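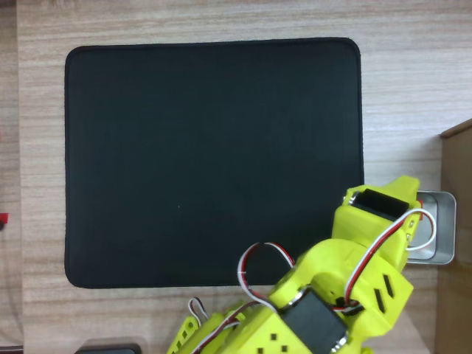 Growing for visitors: pick-your-own farms
Handout 2 -- Beds, paths and booking

Last time we looked at why a grower might open the gate to the public in the first place. Today we get to the part I love most, which is how the ground itself has to change once people are walking on it! Please bring your sketch of the Bumelum plot, as we'll be drawing over it in the second half.

1. Pickers are not farm hands

A trained hand moves down a row quickly and takes only the ripe fruit. A visiting family wanders. They stop, they chat, they go back for the big one they saw earlier (and quite right too). Your layout has to welcome this and still protect the plants. Wide paths cost you growing space, but you lose far fewer plants to feet, and the whole place feels calmer.

Think about children. Fruit at knee height is perfect for a four-year-old and hard work for a grandparent. Raised gutters put the crop at waist height, and a few lower ones at the end of each run give the little ones something to reach for. At Sirnwood they mix currants, raspberries and blueberries for the same reason: different heights, different picking speeds, and a longer season into the bargain.

2. Getting around

Key words: turning space, firm surface, gradient, resting point.

A path that is lovely in dry weather can be a bog after one night of rain. Woodchip is cheap and smells wonderful but it is heavy going for wheels. Packed gravel is better, and matting over gravel is better still near the entrance. Put the easiest picking closest to the gate, so that anyone who tires quickly gets the best of it. Benches! Every group forgets benches in their first sketch. Put them where there is shade and something nice to look at.

3. How many people, how much fruit?

Let's work one through. Our practice farm, Prunanau, has 2,000 plum and berry plants on the visitor side. On a good morning the manager judges that 300 kg is ready to pick. If the average visitor picks and eats 2 kg, the field could feed 150 people. Should you sell 150 places? Please don't. Some fruit will be missed, some will be dropped, and tomorrow's visitors would like something too. Start with half, so 75, and adjust as the season goes on.

Now split those 75 across the morning. With 28 in the first session you have 47 left to place. Try it both ways, one large second session or two smaller ones, and write down what each does to parking, the till and the queue for the toilets.

4. All you can eat, or pay by weight?

Paying by weight is simple and fair, but people nibble, and you have to decide how you feel about that. (I feel fine about it.) An all-you-can-eat session has a fixed price and a fixed length, so the day is easier to plan. It suits sweet, soft fruit that doesn't travel well. The Bayram plan in your reading pack does both -- sessions in the morning, punnets by weight after lunch -- and it's well worth studying the way the staff change over at midday.

For next time

Redraw your plot with paths, benches and one wheelchair-friendly loop. Add a booking table for a single Saturday-style busy day. We visit the orchards in October, so dig out your boots now!

Duygu Çetinkaya

Related handouts
Handout 1 -- Why open the gate?
Handout 3 -- Signs, prices and the farm shop
Handout 4 -- Wet days and what to do with them
Reading pack: the Bayram plan

Questions about the course? Contact the tutor | Last updated August 26, 2020 | © Duygu Çetinkaya | Back to top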